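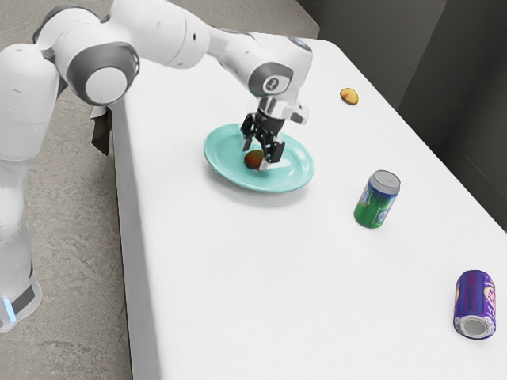 Setting Up the Dindine Countertop Dishwasher

1. Place the unit within 49 inches of the faucet and push the inlet hose onto the adapter until it clicks.

2. Put the drain hose in the sink. Its end must sit lower than the top of the door.

3. Load large plates along the back row, facing the spray arm. Serving plates go in last.
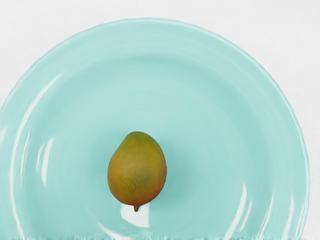
4. Add detergent and select Normal. The first cycle takes 61 minutes and should be run without dishes.

Note: Clean the filter every 6 cycles. Replacement filters are sold under the Unard name.

Caution: Do not use an extension cord.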